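I'm going to start with the washing-up, because that's where all my robot daydreams start. I had a sink full of it last night. Two pans, a colander, a cheese grater (the enemy), and a heap of cutlery under water so cloudy that I was working by feel. And I stood there thinking, as I've thought since I was small, when does a machine get to do this bit?

So this is my attempt at a fair answer. I've been reading everything I can find on robot arms picking things up, and I'm more excited than I've been for years, even though the short answer for the cheese grater is "not yet".

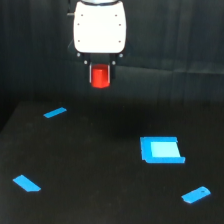

Manouchehr Arabzadeh wrote in after my last post to say that I was asking the wrong question: the dishwasher has been a household robot for decades, it just doesn't have arms, and we'd all be better off if people redesigned the chore before they tried to copy the hand. I've thought about that comment all week. He's right about the dishwasher! But somebody still has to load it, and empty it, and rescue the teaspoon from under the spray arm, and in our house that somebody is me.

Ours takes 105 minutes on the normal programme. I've never minded those minutes at all. What I mind is the five at either end, all bending and stacking and finding homes for odd lids, and that's handling. Gripping, lifting, carrying, letting go in the right spot. If a machine could do those four things with whatever I happened to leave on the worktop, most of housework would be within reach.
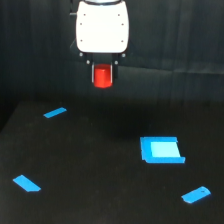
**Balthasar Zwahlen** · Saturday, July 27, 2019 · Filed under: Robots, Kitchen, Long ones

## What we've already got

I bought an Okuline floor cleaner in October, second-hand, for £139, and I love it far more than is sensible. It does the hall and the kitchen while I'm out. It gets stuck on the bath mat and it's frightened of the black rug, but the floors are cleaner than they've ever been, and I've got into the habit of picking up socks, so it has trained me as well.

What it never does is pick anything up. A pencil on the floor gets pushed along the skirting board until it's under the radiator. That's the gap I keep coming back to. Moving across a floor is a chore machines can do now. Lifting a pencil off it and putting it back in the jar is another thing altogether, and it looks so much easier!

## One block at a time

A lot of what I've been reading deals with the plainest jobs you could think of: take hold of a small object, put it down in a marked place. I used to skip those bits to get to the walking robots. Now they're my favourite part.
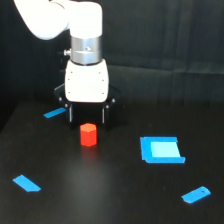 Think about reaching for a mug. You don't line your hand up first, you just go, and if the handle's facing the wrong way your fingers sort it out before you've noticed. A gripper with two flat fingers has to be much more careful about it. Look at how wide they are open over that red hexagonal block, and then think about which way they ought to meet it. Close on two opposite sides and the flat plates have something flat to press on. Come in a bit twisted and they're pressing on the corners, and I can well imagine the block turning as they shut. A cube gives you the same puzzle with fewer sides, and a cylinder standing upright hardly cares which way you come at it. Three little red shapes, and already there's something different to think about with each.

Then there's the table. Plain black, blue tape, a blue square, and no clutter at all. My worktop has toast crumbs, a phone charger, half a lemon and yesterday's post. I don't say that to be mean about the tidy table, I'd start there too. You learn to drive in an empty car park.

## And at work?

I had two good long chats about this over at Provorgate, the industrial estate by the canal, where a friend packs orders for Savchuk (hinges, brackets, drawer runners, that sort of thing). Her view is that the shop floor will get there well before the kitchen, and I think she's right. The same box comes down the same line, at the same height, with the light on. If you have to move a shelf so that a machine can reach it, you move the shelf, and no one's mum complains.

Even so, she still picks the mixed orders by hand. A bag of screws is a horrible thing to grab. It sags, it's shiny, and the one underneath comes up with it. Cardboard boxes she'd hand over tomorrow.
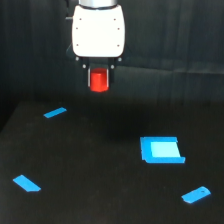
## My guesses, for what they're worth

- **Floors:** done, bath mats aside.
- **Moving identical boxes:** done, if the place is laid out for it.
- **Emptying the dishwasher:** I want this one so badly. Plates first, I think, in a kitchen that never changes. Lids last.
- **Laundry:** a long way off. A cube keeps its shape when you lift it and a T-shirt doesn't.
- **The cheese grater:** mine for life.

Next time I'd like to write about Jurkari, the little Finnish board game I've been using to see how clumsy I am in oven gloves. It's given me a lot of sympathy for grippers. If you've got a machine at home or at work that picks things up, even badly, please tell me about it in the comments. I read them all, usually with wet hands.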